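**Hand-held grippers, jar shelf task — finger pads keep slipping on small lids**

**gellus_garage** — 7:40 pm

Okay, so the hand-held pair is finally together in our shared workshop and I've been at the shelf task all evening! Two grippers, a little black two-tier shelf, some small jars to move around. Fingers are version 6, with dark pads on the inside faces. My trouble is the smooth white jars, they creep down out of the grip when I close slowly. Pics:

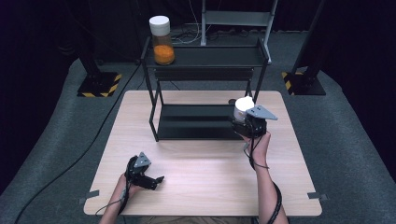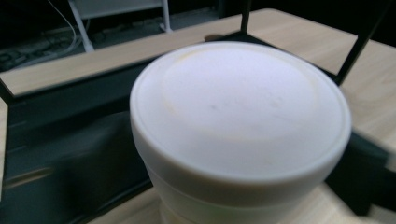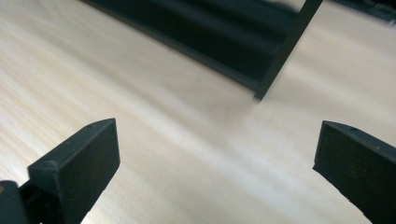

First one is the whole setup, the other two are through the gripper cameras.

Pads are 2 mm thick (I cut them myself, and my edges are not great). Would you go thicker or softer?

**cirnen_bits** — 8:05 pm

Softer, for sure. I ran thick pads for a month and the jars just leaned over in them. Also look at the right pad in your last pic, the bottom corner looks kind of ragged. I'd recut that one before changing anything else.

**rarach** — 8:22 pm

Don't agree with softer. Soft stuff shreds on rims and then you're gluing new pads every weekend. I print fingers with a shallow V in them and a round lid centers itself. Mine did 59 picks out of a batch of 60 that way — the miss was me sneezing.

**cirnen_bits** — 8:31 pm

V fingers are great until you need to pick up something flat lol. That's a one-jar gripper.

**rarach** — 8:34 pm

It's a jar task!!

**gellus_garage** — 8:50 pm

Ha, you're both sort of right. I want to do boxes later so I'd like to stay flat for now. Will recut the right pad tonight. The other thing is blur, my gripper footage smears like crazy when I move in. Is that exposure or am I just too fast?

**jiang_prints** — 9:12 pm

Both, I'd guess. Your second pic has the lid pretty sharp and the dark bin on the left all mush. Lock the exposure short and add a lamp over the table. I put an 18 watt LED bar over mine and it helped more than slowing down did.

**rarach** — 9:20 pm

Yep to the lamp. Still say V fingers.

**gellus_garage** — 9:41 pm

Lamp ordered. Rarach, send me the V file and I'll print one set — flat ones stay on till then.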